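Pageant-Talk mailing list archive
Thread: Re: Emmont scoring sheets and the runner-up question

I read through the thread last night and want to add a few things from the judging side, seeing that I sat on the Emmont panel for the last two years and have the old sheets in a folder at home.
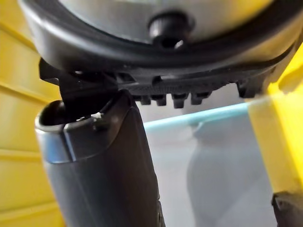

From: Cecilia Ametepe
To: Pageant-Talk
Date: March 8, 2026

Ekow Akolgo wrote:

> I don't have a complaint about who won. My complaint is that
> the sheet they posted after the final gives the first runner-up
> 214 and the second runner-up 217. If the higher number is the
> better score, then the sashes went to the wrong women. If the
> sheet is wrong, they should take it down. I wrote to Griletti
> twice and got the same form letter both times. Does anyone here
> know how the evening gown score gets added in? At Tambunan it
> was printed in the program.

Ekow, the short version is that the posted sheet is the subtotal before the interview round. It leaves out the interview score completely. Griletti runs the tabulation for Emmont, and their software prints a page after each round. Somebody posted the page from the gown round and labeled it "final." I don't think there was more to it than that, but I agree they should have fixed it the next morning.

The way it worked when I judged: swimwear and gown were scored on stage, and the interview was held the afternoon before in a hotel meeting room. The interview scores were sealed and went in last. A contestant could be a few points behind after gown and still place higher. That happened in my first year too, and the delegate from Vosov moved up past two others. Her own director had already gone out to the lobby to call her parents with the bad news.

On the Tambunan comparison, they did print the formula in the program, but they dropped the interview as a scored round when they moved the show to August. So it was easier for them to print. You could add up their numbers at home. With Emmont you can't, unless they release the interview scores, and the contestants sign a form saying those stay private. I have gone back and forth on whether that form is a good idea. Some of the younger women liked it. A bad interview follows you around. 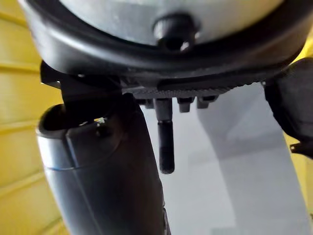 Two other points from the thread.

First, the online vote. Someone said the 857 votes for the People's Choice sash were added to the main score. They were not, at least not in my years. People's Choice is its own sash and it gets you a place in the semifinal if you aren't there already. After that everybody starts from zero.

Second, the judge who left early. There were 3 alternates on the call sheet and one of them sat in for the last round. The alternates watch the whole show from the side and keep their own sheets, so it isn't a case of someone walking in cold. I do think the host should have announced it. People in the seats saw a different face at the table after the break and drew their own conclusions.

If you write to Griletti again, ask for "the closing tabulation, all rounds" and give the title of the show. They sort their mail by event and anything that just says "scores" gets the form letter. The director's office at Emmont may also send it to you if you were a ticket holder.

I can scan the blank judging sheet if people want to see it. The filled ones I can't share.

Cecilia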